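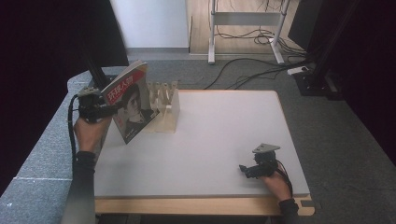 Magazine in the left gripper, rack beside it, right gripper free.

Left hand-held gripper lets magazines slip when filing them in a rack

Asked by Lungile Buthelezi, 8/1/18
Tags: grippers, hand-held, jaw pads, cables

I look after a bench with a pair of hand-held grippers, one for each hand, both wired. The job is to pick up a magazine, stand it upright and put it in a slotted wooden rack with four prongs. We use the same motion over and over, so the setup needs to stay the same from one day to the next.

The left one is giving me trouble. I clamp the magazine by the top left corner with the cover facing me. If I lift straight up it holds. When I tilt it to line up with a slot, the cover stays in the jaws and the inside pages slide down and fan out. By the time I get to the rack the bottom edge is too thick to go in and I have to put it down and start again. Thin magazines are fine. The thick glossy ones are the problem.

What I have tried so far:
Wiped the pads with a dry cloth. No change.
Swapped left and right grippers. The fault moved with the gripper, so I don't think it is my hand.
Turned the closing force up in the Ponik software from 2 to the next step. It holds better but leaves a dent in the cover.

The left unit has done 3,000 closes on the counter. The right one has done 549, as it was replaced in April. Pads are the original Daltier ones on both. I also notice the left jaws don't always open all the way when the cable is pulled tight along my wrist. I don't know if this is the same fault or another one.

Do I need new pads, or is it something in the jaw itself?

Answer 1 (accepted)

Pads first. The fault followed the gripper and your right one has far fewer closes on it, so worn pads are the likely cause. The Daltier pads go shiny long before they look worn. Hold one up to a lamp and compare it with a pad from the right gripper. If the pattern is flat at the tip but still sharp at the back, the tip is doing all the work and you want a new pair. Change both sides of the jaw together.

To fit them: unplug the gripper, open the jaws by hand, take out the small screw at the back of each pad and slide the pad off forwards. Clean the old glue off the metal with alcohol and let it dry. Put the new pad on, screw it finger tight, close the jaws on a piece of card, then do the screws up properly. Plug in and run the zero routine in Ponik before you pick anything up. If you skip that it will think the jaws are closed when they still have a gap.

Put the force back to 2 afterwards.

The cable is a separate thing. If it pulls at the connector you can get a bad reading on jaw position. Leave a loop of slack at the grip and tape it to your sleeve further up.
Fatima Matlala

Answer 2

Take a deeper bite. A corner grip on a thick glossy magazine will always let the middle pages go, new pads or old. I go in from the spine side, a good thumb's length down from the top. Then the staples help you.

Also move the rack nearer so you have less tilting to do.

Answer 3

we had the same with Zunero grippers and just put rubber bands round the jaws. worked ok for a while

Comment from Lungile Buthelezi

Compared the pads under a lamp and the left ones are smooth at the tip. New pair ordered. I can't use the spine grip because the magazine has to go in spine first on our job, but I have moved the rack. Cable is taped with a loop and the jaws have opened fully every time today. Will post again when the pads are on.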